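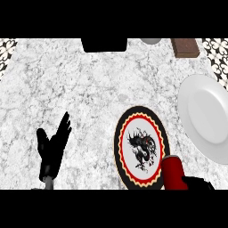
Ticket subject: Dishwasher stops mid cycle, kitchen power goes with it
Status: Open, waiting on customer

Hi again, me with the Brokov. I know the web form says to keep everything in one ticket so I'm adding to this one, even though the problem has changed a bit since I first wrote in.

Quick recap for whoever picks this up. It's the Brokov built-in, we've had it since we moved in, and it's on the same wall as the sink. It used to run the normal program right through with no dramas. Since May it's been cutting out partway, and when it goes it takes the power points along that side of the kitchen with it. Lights stay on. Fridge stays on, thank goodness, it's on its own circuit.

What I tried after your first reply:

Cleaned the filter. It was pretty feral, I'll admit (an olive pip and what I think was the label off a jam jar). Ran it again on normal and it tripped at the same spot, just after it starts heating.

Ran the rinse-only program, the cold one. Finished fine. Did it again the next morning and that was fine too.

Ran eco. Got further than normal does, then tripped. No error on the display because of course there's no display once the power's gone! When I reset the switch it comes back on as if nothing happened and asks me to pick a program. Is there a way to pull up a stored code? The manual mentions one on page 7 and then never says which buttons.

Unplugged the kettle and toaster and ran it with nothing else on that circuit. Still tripped. So I don't reckon it's overloaded, which was your colleague's first guess.

UPDATE, same evening

Had a proper look at the switchboard with a torch. It's the safety switch that goes, and the little breaker beside it stays up. Didn't realise those were different things until my brother-in-law explained it to me on the phone for most of dinner. He says earth leakage, probably the heating element or water getting in somewhere. He's a plasterer, so take that how you like, but it does fit with the cold program being fine.

I've stopped running it now. It's unplugged at the wall, and yes, I turned the tap off underneath as well. Doing the dishes by hand for four people is getting old fast.

UPDATE 2

Spoke to Muammer Keskin on your phone line, who was lovely and very patient while I crawled under the sink to read out the serial number. He asked me to check the base tray for water. I took the kickboard off (two clips, one of which is now one and a half clips) and the floor under there was dry as far as I could see. I couldn't get the torch in far enough to see the tray itself and he said not to tip the machine, so I didn't.

He also asked about the inlet hose. It's the original one, no bulges, no drips, and I ran a bit of dry paper towel along it and it came out dry.

So he's put it down as a suspected element fault and says it needs a tech. This is where I'm a bit stuck. The Wullmont depot told me they don't cover our postcode and sent me to Urstead, and Urstead say they only do laundry machines. Could someone at your end please just book it with whoever does come out here? I'm happy to travel for a part but I can't exactly bring the dishwasher with me.

The other thing is cost. The bloke at Urstead reckoned roughly $400 for an element fitted, sight unseen. If it's going to be that, I'd like to know whether any of it falls under warranty before anybody turns up. I've uploaded the receipt. It's the whole kitchen invoice, $2,676 for the appliances all together, and the dishwasher is the third line down.

Best time to ring is after 9 in the morning. If I don't pick up, leave a message and I'll call straight back. Mobile's better than the landline.

Oh, and the hinge on the left side has started squeaking. Not urgent, but if the tech's coming anyway, could you add it to the job?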